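Florska gripper comparison, simulated set

README for the wrist-view recordings and the scripts that go with them. Last edited in January.

What this is

Recordings from a comparison of two parallel-jaw grippers in simulation, made to decide which one to mount on the arm in the Florska project. Both grippers were run on the same arm model with the same controllers, over the same table, with a camera fixed to the wrist. The set holds the camera images, the joint and gripper states, the commands sent, and a short result file for each run.

The two grippers are called Dakeo and Oltow throughout, after the folders their models are kept in. The controllers are called Goossens and baseline. Goossens is the one we wrote. The baseline is a plain position controller with fixed gains and no force limit, and it is only there so that the other one has something to be measured against.

Everything was rendered. No real camera images are included, and nothing in the set should be used to make claims about how either gripper behaves on hardware.

Contents

There are 300 runs in total, split evenly between the two grippers and, within each gripper, evenly between the two controllers. That makes 75 runs for each pairing. Each run has its own folder, named by gripper, controller and run number. Inside a run folder:

wrist/ - colour images from the wrist camera, one file per step
depth/ - depth images from the same camera, same numbering
state.csv - joint positions, joint speeds, gripper opening, time
command.csv - what the controller asked for at each step
result.txt - outcome, reason for stopping, notes if any
config.yaml - the full settings the run was started with

The top folder also has splits/, which lists the runs used for tuning and the runs kept back, and tools/, which has the scripts described further down.

Camera

The camera is attached to the wrist link and looks out past the fingers, so the gripper itself is always in view at the lower part of the image. We tried several mounting heights before settling on this one. Higher mounts showed more of the table but made the fingertips too small to be useful for alignment. Lower mounts put the housing over so much of the picture that an object could be hidden until the last few steps.

The camera pose is the same for every run in the set. It is stored in config.yaml as an offset from the wrist link, and anyone changing it should regenerate the depth images as well. The two are rendered in one pass and will not match if only one is redone.

Lens distortion is switched off. Image noise is off too, except in the folder called noisy/, which repeats 40 of the runs with noise added to the colour images only. Those repeats are not part of the 300.

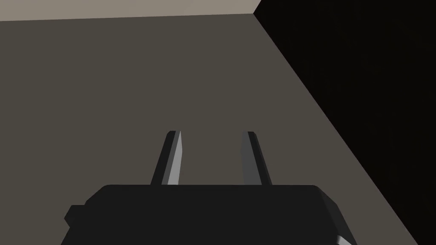 The background was kept plain on purpose. An earlier version had a wood pattern on the table and a tiled floor, and the alignment step picked up edges in the pattern that had nothing to do with the object. With flat colours the failures that are left come from the gripper or the controller, and those were what we wanted to compare. It does mean that a model trained on these images alone will probably do badly on anything with a busy surface.

Lighting is one overhead source and a weak fill. It does not move between runs. The inner faces of the fingers can come out at different brightness depending on how the wrist is turned, so do not use a fixed threshold to find them. The script find_tips.py uses the depth image instead, which was more reliable in our tests.

Procedure

Each run starts with the arm in its home pose and the gripper fully open. The arm moves to a point above the table, lowers in a straight line, closes, lifts and holds. If the object is still between the fingers at the end of the hold, the run is marked as held. If it was touched but not lifted it is marked as slipped. If the fingers closed on nothing it is marked as missed.

Object positions are drawn once and then reused, so run 12 for one pairing has the same object in the same place as run 12 for any other. This matters if you want to compare runs side by side. The object meshes are simple solids: boxes, cylinders and a few wedges. Wedges were added late and are under-represented.

The starting view is saved before the object is placed, so the first image of each run shows the table with nothing on it. Skip it when training a detector, or use it as a background if your method needs one.

Findings so far

These are our own notes from working with the set. They are not a benchmark.

The two grippers were closer than we expected on boxes. Both held them well with either controller, provided the box was not turned far from the finger axis. On cylinders the Dakeo model did better. Its fingers close with less sideways shift, and a cylinder standing on end is easily knocked by the finger that arrives first. Oltow tended to push the cylinder before gripping it, and with the baseline controller that often ended in a miss.

Wedges were poor for both. The Goossens controller slowed down on contact as it should, but it then waited for a force reading that a sloping face does not give, and timed out. There is a setting for this (contact_wait) and reducing it helped a little. We have not found a value that works for wedges without making the box grasps worse.

Closing speed had more effect than finger shape in the runs we looked at. If you only have time to tune one thing, tune that first.

Known problems

17 runs have a gap in state.csv where the logger dropped lines. They are listed in splits/gaps.txt. The images for those runs are complete, and the commands are too, so the states can be rebuilt by replaying the commands if you need them.

The black area seen past the edge of the table in many images is empty space in the simulator and has no geometry behind it. In the depth images it is stored as zero, which some loaders read as very near. The loader in tools/ turns it into a missing value. If you write your own, do the same.

Collision shapes are simpler than the visual meshes. The fingers collide as boxes, so in a few runs an object appears to stop slightly short of the finger face, or to overlap it by a small amount. Contact times in result.txt follow the collision shapes, and may be a step or two away from what the image suggests.

The gripper opening in state.csv is the distance between the finger joints and not between the tips. Subtract the offset given in config.yaml to get the tip distance. The offset is different for each gripper. We got this wrong ourselves in the first round of plots.

Scripts

replay.py runs a stored command file through the simulator again and writes new images. It needs the same simulator version as the one named in config.yaml, or contact will differ.

find_tips.py marks the two fingertips in a wrist image. It expects the colour and depth files to be in their usual places.

compare.py takes two pairings and prints a table of held, slipped and missed runs, with an option to split it by object type.

check.py looks for missing files and gaps in the logs. Run it after copying the set, especially over a slow link - we have had partial image folders more than once.

Suggested use

The set is suited to comparing controllers on a fixed task, to testing fingertip and contact detection from a wrist camera, and to checking a data loader before moving on to something larger. It is too small and too uniform to train a general grasping policy.

Please keep to the split in splits/ if you report numbers to us. Tuning was done on the first part of each pairing, and results from those runs look better than they should.

Changes

Depth files were renumbered so that they start at zero, matching the colour files. Copies made before this have depth one step behind.

The noisy/ folder was added.

Wedges were added to the object list, and the affected runs were redone for both grippers.

The older textured-table runs were taken out. They used a different camera pose and could not be compared with the rest.

Still to do

More wedges. A second camera pose, probably tilted further towards the fingertips. Runs with the object turned well off the finger axis, where we expect the difference between the two grippers to show most clearly. Force readings are logged by the simulator but are not exported yet, and the column in state.csv with that name is empty.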